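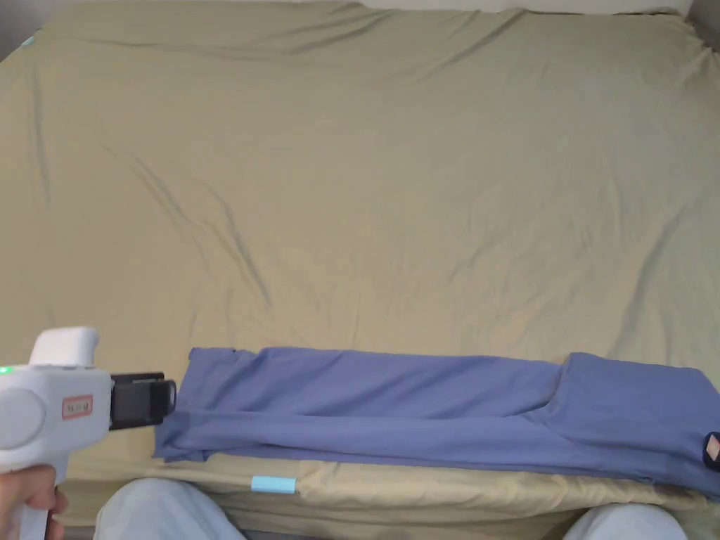

According to Dariusz Kołodziej, you never really learn a fibre until you've had to wash it, dry it and live with it for a winter, and I have borrowed that thought to begin Chapter 8 because I can't think of a better one.

Chapter 8
Why Cloth Creases

Up to now we have been looking at cloth as something that gets made. We've followed the yarn from the spinning frame to the loom, and we have had a good long look at twills and plain weaves (longer than some of you wanted, I know!). In this chapter the cloth finally comes home, goes through the wash and gets crumpled, and we'll try to work out what is going on inside it.

Cotton is a good place to start. Its fibres are made almost entirely of cellulose, long chains lying side by side and held to one another by hydrogen bonds. Bend the fibre and some of those bonds let go, then form again in the new position – and there is your crease. Water makes all of this easier by slipping in between the chains, so a shirt left in a damp heap dries with every fold set into it. The same thing works in our favour at the ironing board, where heat and a little steam loosen the bonds and the weight of the iron holds the cloth flat while they settle.

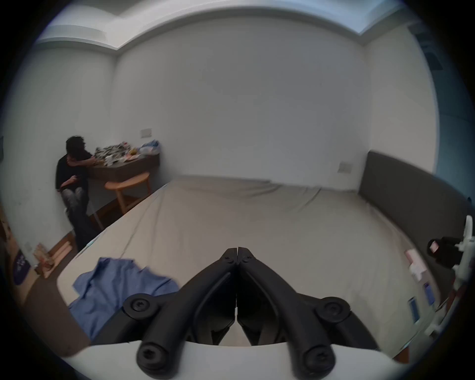 But doesn't polyester crease too, one of my evening students wanted to know, and of course it does, though it goes about it rather differently. Polyester takes up very little water, so the damp heap does it much less harm. Heat is the thing to watch. Fold it hot from the dryer, lean something heavy on it while it cools, and you may have that line for a good while. Blends land somewhere in the middle, which is why a blended doona cover often comes off the line looking neater than one marked 100% cotton.

Before you read on, find two old pieces of cloth at home, one cotton and one polyester. Scrunch each in your fist for 20 seconds, lay them on a table and look again after 40 minutes. Then dampen both and repeat. Keep your notes handy, as we'll come back to them in the section on resin finishes.

Shared 40 times
3 comments

Morkelari
Did the scrunch test with my daughter and the cotton looked dreadful. Would linen be worse?

Auer
Much worse, Morkelari. It's a stiffer fibre with hardly any stretch. Lovely in summer, mind you.

Giletti
Is the wool section in this chapter or the next one? My copy skips a page.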